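Equipment planning meeting — minutes
Posted Friday, January 5, 2018, by the Kikunley projects desk

1. Minutes of the October meeting
Agreed without changes. The action on insurance is carried over.

2. Brollska line, equipment for the washing-up trial
The meeting went through the buying list for the trial, in which a robot is to learn to scrub trays from recordings of people doing the job. Two quotes had come in. Fornasico offered three recording stations, with wrist trackers and controllers, delivered in 10 weeks. Montes offered the same number and wanted 90 days from order, but with spare cables and a service visit in the price.

It was noted that the Fornasico quote leaves out carriage. Purchasing will ask for a corrected figure before the two are compared again. The meeting preferred Montes if the difference stays small — delivery time matters less than having spares to hand.

3. Hand-held grippers
The choice is between buying outright and hiring for six months. Hiring costs more over the full term but comes out of this year's running budget. Buying would need a capital request, and the form for that has changed. Agreed to hire first and look again at the end of the term.

4. Small items
Trays, brushes and gloves have been bought from petty cash up to now. They will go on the main order from the next round. Agreed to keep to one type of tray for the whole trial. Brushes are to be replaced when the bristles spread. Gloves are needed in two sizes; the present stock is all one size.

5. Floor space and cabling
Cables on the floor were raised again. Facilities will price overhead runs for each station. The rolling carts stay where they are until the price is in.

6. Work on the tray task
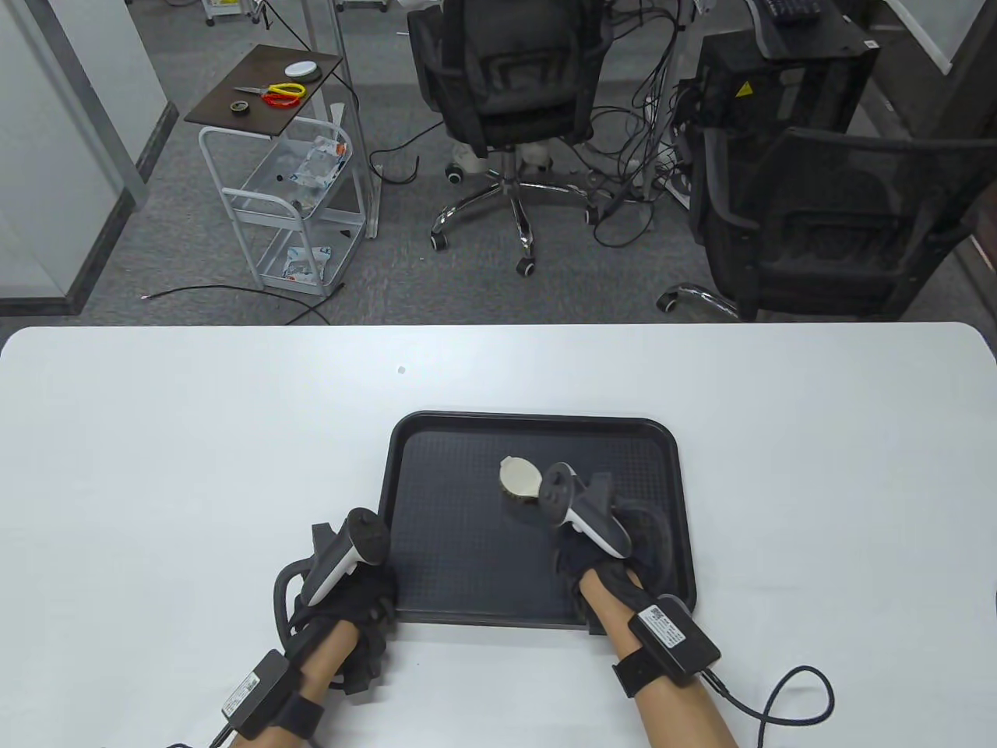
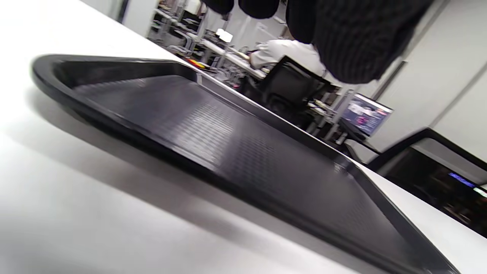

Tray and white table in all four views.
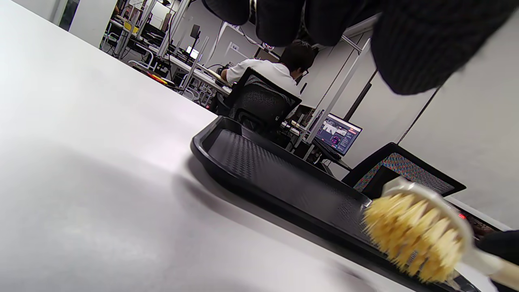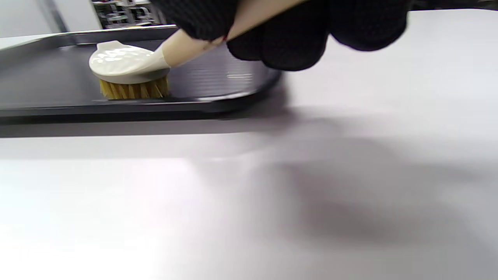 One member asked whether the budget covered wear on the gripper fingers, as brush handles are hard on soft pads, and wanted a line for spare pads added before the order goes out. Agreed.

7. Next meeting
Date to be set once the corrected quote is in.

Comments (3)

stores_2: Can the glove order go in separately? Waiting on the big order will hold us up.

Brollska line: We would still take Fornasico if the carriage is low. The service visit is nice to have but we can do most of that ourselves.

stores_2: Fine, but please get the spare cables priced as well — they were missing from the last order.

Contact: Kikunley projects desk | © 2018 Kikunley | Back to top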